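Filed under: Robots, Grumbling, Papers I Have Read So You Needn't

I spent a good part of yesterday with the new write-up from Gülizar Sarıgül and Recep Dönmez on chip handling, and I have been arguing with it in my head ever since.

The headline is 97 per cent. A policy trained on 400 demonstrations, using the wrist camera and nothing else, picks a processor out of its holder and puts it back. I don't doubt the number. I doubt what people are going to do with it.

My trouble starts in the methods section. The holder sits on a fixture panel, and the panel stays put between trials. There are 2 starting poses for the arm, both on the same side. Nowhere do they say what happens if you shift the panel by the width of a finger. Selim Coşkun asked them on the Venisham list and was told it was 'left for later work' – fair enough, but then I'd rather the abstract hadn't used the word 'general'.

Then there's the light. A heat spreader is a small metal mirror, and with a bright source nearby it can wash out to almost white. The authors say the policy copes. Maybe it does, or maybe it has learnt that a white square in that part of the view is where to go. Those are very different claims, and the test to separate them is cheap: cover the chip with matt tape and run it again. Babatunde Tijani did much the same to the Cloteo grasping result in February and it fell over at once.

I did like the failure table. All 1813 attempts are logged, including the ugly ones, and Sibel Uçar tells me the raw files will go up with the code. Few groups bother. I'll be reading the bent-edge cases first.

So I'm not saying it's wrong. I'd like to see the tape test, and a panel that moves, before I believe the title. 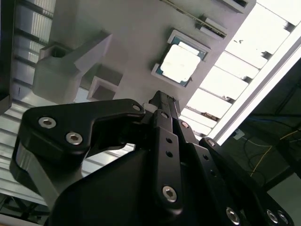

The gripper's view of the chip in its holder.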